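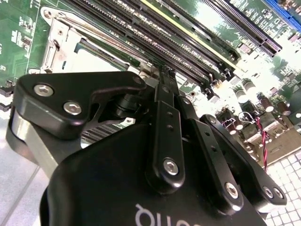 Black gripper and a green computer motherboard.

Leftovers Worth Eating: Reheating Tips From a Kitchen That Rarely Finishes Anything

Posted Monday, July 28, 2025
Filed under: Kitchen, Leftovers

I cook for two people as if a softball team might drop by. It never does, so most of what I eat has been cold at least once, and over the years I have developed opinions. Most of them concern the microwave and how people use it, which is to hit the biggest number and walk off.

Rice
Break up the clumps with a fork before it goes anywhere near heat. Sprinkle a spoonful of water over each bowlful, cover it with a damp paper towel, and microwave in one-minute bursts. If the rice has gone hard at the edges, it's fried rice now. Get rice into the fridge soon after dinner, spread in a shallow container. A big warm lump in a deep tub takes half the night to cool, and a pot left on the stove until morning goes in the trash, however much you paid for the saffron.

Pasta
Sauced pasta goes in a skillet with a splash of water and a lid, medium-low. Stir it once in a while. Cream sauces will try to split on you, so go lower than you think and put in a little milk. Baked pasta is another animal: cut a square, cover it with foil, and give it 20 minutes or more in a 350 oven. Take the foil off at the end if you like the crunchy corners. If you don't like the crunchy corners, mail them to me.

Plain pasta with no sauce on it needs thirty seconds in boiling water. My mother ran hers under the hot tap and we all turned out fine, though none of us talk about it.

Anything fried
The microwave turns fried food into a bath mat. Use the air fryer or a hot oven with a rack set over the sheet pan. Mine is a Plendero, the small one, and I run it at 390 for fries and wings, shaking the basket when I remember. Fries need only a few minutes. They will never again be what they were, but salted right away they're decent, and dipped in something they're good.

Don't pile it up. Two small batches beat one big soggy one.

Pizza
Dry skillet, medium heat, slice in, no lid until the bottom is crisp. Then flick a few drops of water into the pan away from the slice, put the lid on, and wait for the cheese to slump. Clementina Sequeira wrote in back in May to tell me that cold pizza is superior and that this section shouldn't exist. Noted, Clementina.

Chicken
Breast meat dries out if you look at it sternly. Slice it, add a spoonful of broth, cover, and warm it gently on the stove. Thighs are more forgiving and can go in the oven under foil. Either way, leftovers are supposed to hit 165 in the middle, so poke the thickest piece with a thermometer. A rotisserie bird should come off the bones the night you buy it. Cold, it clings to the carcass like a bad tenant.

Steak
Low oven, 250, on a rack until it's warm through, then a fast sear in a very hot pan. This is a lot of ceremony for half a ribeye. I usually slice it cold over a salad and call that lunch.

Soup and stew
Only heat what you're going to eat. Bringing the whole pot up and down every evening turns the carrots to baby food by Thursday. Thick soups catch on the bottom, so stir, and thin them with water if they've set up like spackle. Taste at the end. Cold storage dulls salt and a squeeze of lemon wakes most things up.

Fish
At home, gently, covered, in a low oven. At work, no. I don't care how good it was.

Bread and tortillas
A stale half loaf can be run quickly under the faucet (yes, the outside crust – keep the cut side out of the water) and put straight on the oven rack at 325 until it's crisp again. Eat it that night, it won't survive a second round. Tortillas go right over a gas flame with tongs, or in a dry pan, then into a folded dish towel.

Odds and ends

Put a piece of masking tape on every container with the contents and the date. You think you'll recognize it. Gravy and caramel sauce look a lot alike at 7 a.m.

Arrange food in a ring on the plate when you microwave it, with a gap in the middle. Sang Ngô left me that tip in the comments and it works better than my old method, which was complaining.

Three or four days is the limit for most cooked things in the fridge. After that, freeze it or say goodbye.

Next up: what to do with half a can of tomato paste, besides find it in October.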